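Facilities & Housekeeping > Textbooks > Open Chapters
April | By the Skundix textbook desk
Last updated: April

Chapter 6
Soil, Surface and Wear

Cleaning removes soil from a surface. Wear removes the surface itself. The two are often confused in practice, and a floor or chair that looks dirty after washing is usually worn. This chapter deals with how to tell them apart and how to set a cleaning schedule that does not add to the damage.

Soil is any matter on a surface that does not belong there. It is sorted by how it is held. Loose soil, such as dust and grit, rests by weight alone and comes off with a dry cloth or a vacuum. Bound soil is held by oil, sugar or moisture and needs a liquid to release it. Embedded soil has moved below the surface, into fibers, pores or scratches, and may need repeated treatment. Embedded soil in a hard finish is a sign that the finish is already broken.

Wear has a different pattern. It follows use. It appears where hands, shoes and chair backs touch, and it stops where they stop. A band of dullness beside a door handle that does not change under a damp white cloth should be logged as wear.

The order of work follows from this. Loose soil is always removed first, as grit under a wet cloth acts as an abrasive. Bound soil is then treated with the mildest liquid that will release it. Stronger products are held back until a test patch has dried and been checked in daylight.

The Dramley rub test, used in the exercises, counts strokes of a weighted pad across a sample until the gloss changes. A painted panel in the worked problem fails at 434 strokes with grit present and at 3,000 with the grit removed. The liquid, the pad and the load are the same in both runs — only the first step differs.

Fabrics are harder to judge. Color can hide soil, and a raised texture throws shadows that look like stains. The Khúc chart in Section 3 gives a method for comparing a used area with a protected one, such as the underside of a cushion. Readers who have completed the Iter workbook may skip the first set of problems.

A single room may contain several surface types, each on its own schedule.
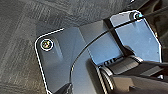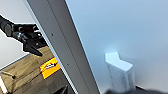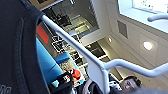
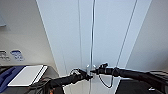 Figure 6.1 Surface types in one interior. First to last: smooth gray plate with screw head; tan fabric covering; navy fabric and white tubular frame; white cabinet doors.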